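Robot cleaning trial runs up 2,630 demonstrations, but questions remain over who is doing the work

March 2020

14 comments | 37 shares

A company that wants to put robot arms to work on the dull end of cleaning says it has finished the first stage of teaching them, with 2,630 demonstrations recorded by human operators at its workshop in Kourkoulas.

Rekomeo, which makes software for small robot arms, said 2,594 of those were good enough to keep. The rest were thrown out because the operator lost hold of the object, the recording stopped early or the arm had to be halted.

The firm describes the result as "a working library of everyday tidying". What it does not yet have is a robot that tidies every day.

In each demonstration a person steers the arm through a small job from start to finish, either by remote control or by taking hold of the arm and moving it by hand. The jobs are picking fluff and crumbs off a worktop, moving a folded cloth out of the way and putting it back. The movements are stored alongside pictures from a camera mounted behind the gripper, and the software is then trained to copy them.

That means that every clean worktop in the firm's publicity so far has been cleaned by a person, at a distance of a few feet, using a machine that costs a good deal more than a duster.

Montri Chareonsuk, who leads the project, does not dispute this. He said the human hours were "the price of admission" and that the arms would need less help as the collection grew.

"You can't write down how to pick up a bit of fluff," he said. "You can try, and we did try, and it was a miserable two months. It squashes, it sticks to one finger, it comes apart. A person at the controls just deals with it. So we record the person dealing with it."

Fluff was chosen, he said, because it is awkward. A wooden block has the same shape every time it is gripped. A pinch of lint does not, and an arm that closes its fingers a little too high comes away with nothing. 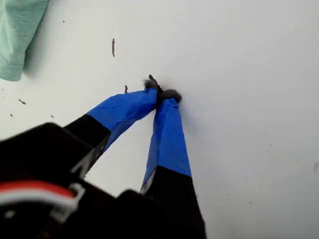
The fingers have to meet low enough to catch the material but not so low that they scrape the surface or push against it hard enough to trip the motors. Operators learn the height by watching the screen and, in the early weeks, by getting it wrong. The firm says a new operator needs 3 days of practice before any of their recordings are used.

It was less keen to say how the arms do when the operator lets go of the controls. Asked for a success rate, Rekomeo said tests were "encouraging" and that figures would follow in April. Asked whether those figures would come from worktops the arm had not been trained on, a spokesman said the details of the test were still being settled.

This matters because a system trained by copying tends to do well on what it has been shown. Change the height of the table, the lamp or the colour of the surface and it may start reaching for things that are not there. A dark speck could be a crumb, or it could be a mark that will never come off however many times it is pinched.

Doina Đorđević, who has spent much of her working life fitting automatic equipment in laundries and kitchens, and who was invited to watch one of the sessions, came away unconvinced.

"The operators are very good," she said. "I'd hire them. But I watched somebody take most of a minute to lift one piece of lint, and that was the human doing it. I would like to know what the machine does on its own at seven in the morning with the sun coming in sideways."

She also questioned the number of demonstrations being put forward as a measure of progress. More than two thousand recordings sounds like a lot, she said, until you ask how many different rooms they were made in.

The answer is 2. Rekomeo confirmed that all the sessions took place at Kourkoulas, in a main workshop and a smaller room next door, with the same kind of arm and the same kind of gripper throughout. Chareonsuk said this was deliberate, and that varying too much too soon would have left the team unable to tell which failures came from the arm and which from the teaching.

It is a fair point, although it is not one that appears in the company's brochure, which talks about "homes, hotels and care settings" and has a drawing of an arm beside a kitchen sink.

There is money riding on the outcome. Kulteo, a contract cleaning firm, has agreed to try the arms at its Doslow depot if the April results are good enough. Neither side would say what "good enough" means. Kulteo said it had not paid for the work so far and that no jobs were affected by the plan. It added that it had looked at several cleaning machines in recent years and bought very few of them.

For staff at the depot, the trial would begin with more teaching. Under the outline agreement, cleaners would be trained to guide the arms themselves, so that the robots could learn the layout of the benches. Whether they would be paid extra for the time has not been decided. Nor has the question of who owns the recordings afterwards, which Đorđević said ought to be dealt with before anyone picks up a controller.

"If I show your machine how I do my job, I've given you something," she said. "That should be in the contract, with a figure next to it."

Chareonsuk said the company was open to talking about it.

Meanwhile recording continues at Kourkoulas. The next set of sessions will use worktops in other colours, and the team hopes to add damp crumbs, which have so far been left out. Early attempts were abandoned when the crumbs stayed on the fingers and the operators had no way of shaking them off.

Last updated: 16:42

Share this story | 14 comments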